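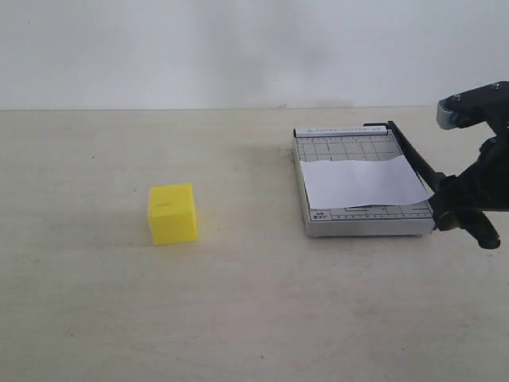 Yellow cube on the table, July.

Notebook, Ceranham building, 9:40

Today I continued with the room sensors for the smart campus test. The gateway in the Yule reading room lost connection again during the night. Log shows 304 messages missing, all from the CO2 nodes, none from the temperature nodes. Both use the same broker, so I do not suspect the network first.

Nga Phùng proposed to look at the keep-alive value. It was 30 seconds on the CO2 nodes and 100 on the others. I changed all to 100 and restarted the Flumenus service. At 11:15 there was no drop yet, but this is too early to say anything.

Second problem: the occupancy data from Drurkbridge arrives with a wrong time stamp, one hour behind. Anežka Michalík thinks the node clock ignores summer time. I would prefer that we store everything in UTC and convert only in the dashboard. She agrees, but the old tables must be converted also, and I do not know yet who has the rights for this.

For the paper: section on related work still mixes "smart classroom" and "smart campus". I must decide on one definition before I send it to Nga.

To do
- check the log again at 16:00
- ask for write access to the old tables
- new batteries for node 7, voltage is low
- send Anežka the list of topics with the old names

16:05. Four messages missing, again only CO2. Keep-alive is not the full explanation. Tomorrow I will swap the firmware on one node and compare.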